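How to make an old wire fence safer for deer and hares

I've been putting this off for two winters, but enough people have asked at our Landik walks that I'm finally writing it down. If you've got an old stock fence on your land and the animals it was meant for are long gone, you can do wildlife a real favour in a weekend or two. I learned most of it from Aisling Sheehan, who has been altering fences since before I owned a pair of pliers, and the rest by ripping several coats.

First, walk the whole thing. Ours at Luler is 363 metres and it took me a full morning, because I kept stopping to look at tracks (worth it!). Bring coloured tape and tie a bit wherever you find hair on the wire, a worn path running up to the fence, or a scrape underneath. Those are your crossing places, and you should start there even if some other stretch looks far worse.

Check who owns the fence before you touch it. If it's a boundary, talk to the neighbour and get their yes in writing, and if anybody still grazes the other side, even for a few weeks in July, you'll need to agree what the fence has to hold. Don't do any cutting in nesting season if there's a hedge grown through it. I leave those bits until autumn.

Now the tools. You want fencing pliers, proper leather gloves, safety glasses, a staple puller, a bucket for the old staples and a wire strainer if you're keeping some of the strands. Wire under tension whips back when it's cut, so slacken it first or have someone hold both sides with a strainer, and stand to one side. I didn't, once. Wear the glasses.

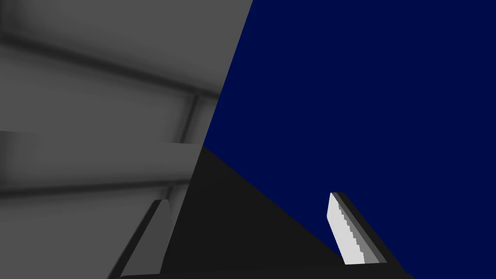

Deer get hung up in a fence in a particular way, and once you know it you'll see why the top matters so much. They jump, the back legs drop between the top two strands, the strands twist and the leg is held. The best cure is to swap the top wire for a smooth wooden rail, or at least a smooth wire, and leave a good wide space between it and the next one down. I like two horizontals with a generous gap, much like the upper and lower rails on that grey structure, only for a fence I'd keep both of them level. A rail is also easier for an animal to see at dusk. If you're sticking with wire, hang some light-coloured markers along it, which helps grouse too.

Then do the bottom. Fawns and hares mostly go under, so lift the lowest strand well clear of the ground and make sure it's smooth, never barbed. With square mesh you've got less choice. Aisling cuts the bottom rows out at the crossing places and bends every cut end back on itself, and I've copied her ever since.

Work from one post to the next. Pull the staples, move the wire, restaple it loosely enough that it can slide, then go on. If a post wobbles, replace it now or you'll be back in spring grumbling. Valtteri Manninen does his in the opposite order, all the posts and then all the wire, and his fence at Pascual looks much tidier than mine, so please yourself.

Pick up every scrap. Loose wire in long grass is worse than the fence ever was! Roll it as you go, tie the rolls, and take them to a scrap yard. I also drag a magnet on a string along the line at the end for dropped staples.

Go back after the first snow and look for prints. If they follow the fence for ages and never cross, your gap is probably in the wrong spot, so open another where they turn round.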